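Vitside Forums > Handheld > Prulledness (spoilers through chapter 4)

Thread: Is the second half of Prulledness worth it or am I being punished

tetska_enjoyer
Posted 8 February 2024

I'm at the end of chapter four and the game has just asked me to re-read every letter in the lighthouse to find out which one was forged. There are 157 letters. I have read 157 letters. My reward was a fifth save slot.

I loved the first three chapters. Macedo is one of the best narrators I've had in a visual novel, mostly because he lies about things that don't matter, like what he had for lunch. But the letter puzzle has killed my evening twice now. Does it pick up, or is it all paperwork from here? 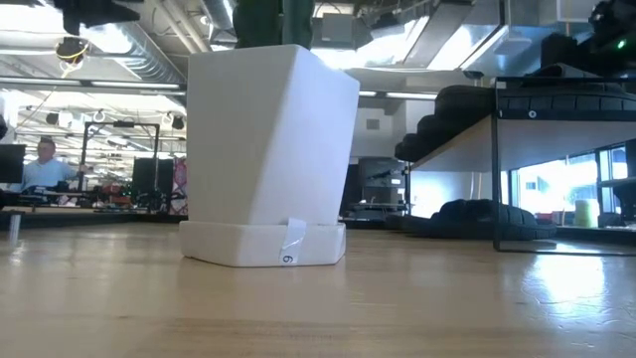

I should add that I'm on the handheld version with the old translation, so if the patch fixes the pacing, say so and I'll start over like a good boy.

cledwyn_p
It's all paperwork from here. The paperwork gets better.

gloriapeixoto
Disagree with cledwyn, as is tradition. Chapter five has the trial on the ferry and there isn't a single document in it. You pick who gets to speak and in what order, and if you let the cook go first the whole thing falls apart in a way I still think about.

Also you don't have to read all the letters! The forged one uses the wrong name for the harbor. Search the log for it.

tetska_enjoyer
There's a log search?

gloriapeixoto
Hold the left shoulder button on the log screen. It's in the manual.

tetska_enjoyer
There's a manual?

yasir.p
The patch doesn't touch the pacing. It fixes typos and changes "Sir Detective" to "Inspector," and people fought over that for 484 posts in the other thread. I was 30 or so of them and I'm not proud.

My unpopular take is that the letters are the best part. You're supposed to get sick of them. Macedo is sick of them too, he says so in the narration.

cledwyn_p
A game being boring on purpose is still boring, Yasir. I've had this talk with my brother-in-law about his band.

yasir.p
You have up to 821 lines of optional dialogue in that chapter and I'd bet you skipped the lot.

cledwyn_p
I skipped them with great care. 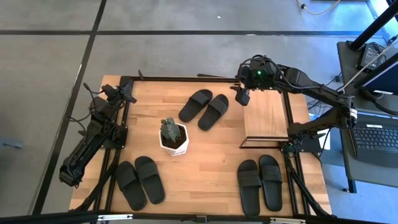 The table, with an arm on either side.

tiago_n
Coming in as somebody who finished it last June — the ferry trial is great, chapter six is a mess, and the ending made me put the handheld in a drawer for a week. I'd push on. Just keep a separate save before the ferry, because the game locks your speaking order and there's no way back if you pick the cook.

gloriapeixoto
Picking the cook is the correct way to play.

tiago_n
Picking the cook gets you the short ending, Glória. You miss the twin.

tetska_enjoyer
Could we not do the twin please, I said chapter 4 in the title

tiago_n
Sorry. There may or may not be a twin.

arnaldo_l (moderator)
Spoiler tags, Tiago. Second time this week. Ending talk goes in the ending thread.

tetska_enjoyer
Update: found the wrong harbor name in two minutes with the log search. I'm on the ferry. The cook has his hand up and he looks very sure of himself.

gloriapeixoto
Let him talk.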